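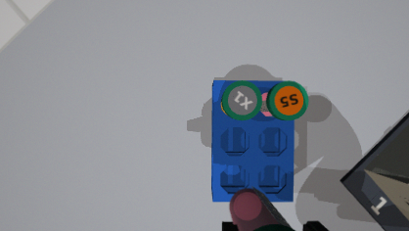 Simulated rack with two capped containers in the top row and four sockets still empty.

I've sat through enough equipment meetings now to know how they go. Somebody puts up a slide of an arm, somebody else asks what it costs, and then we spend an hour on the arm. Fair enough, it's the dear bit! But when we planned the new sample bench at Bramerton last March, the arm was the easy line on the budget. The racks, caps and trays were what ate us alive.

My view, and I've bored most of Munport with it by now, is that you should pay for the simulation first and sign for the hardware later. Model your own rack, with your own sockets and your own daft labels, and look at it from overhead as the arm would have to. A cap that hangs over the side of a rack is a cheap thing to find on a screen. Finding it after you've bought 400 racks is a different sort of afternoon.

Yesenia Sotelo, who holds our purse strings, didn't agree at first. She asked why we'd spend 12 days of somebody's wages on pretend plastic (her words) when Demano would happily deliver the real stuff for a trial. I did see her point. A simulation won't tell you how a cap feels when the thread is worn, and I wouldn't trust it on grip force without testing a real one too. So we settled on a bit of both: model the layout, then buy 37 racks and not a single one more until the cycle times looked sensible.

What I'd change next time is the order form. We let Bedoya quote for the arm, the gripper and the racks as one lump, and once it's a lump you can't wriggle out of any of it. Ask for separate prices, and put money aside for a second set of gripper fingers, even if it means a smaller bench. I'd far rather go back and ask for another 500 quid in the spring than explain a cupboard full of racks that don't suit the job.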